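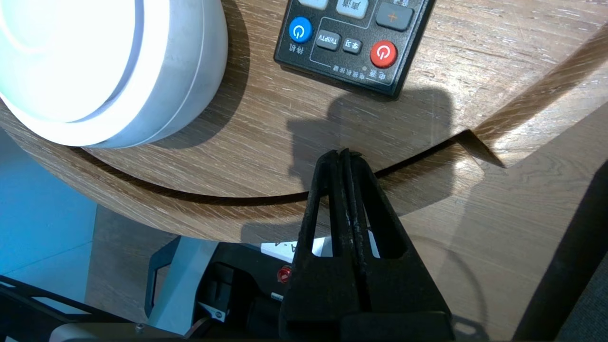

Round table, oak grain, with the remote. The TV/IPTV button sits between the blue and red power buttons.

23 February 2024, posted by Lorkier

> Which key do I want for the set-top box? Mine has two
> power buttons and the labels are mostly Chinese.

Try TV/IPTV first. On my Jonon, blue is the box and red is the TV, but check yours. Codes are on page 39 of the Tillora manual.

2 replies | 30 views
Contact the list owner | Back to top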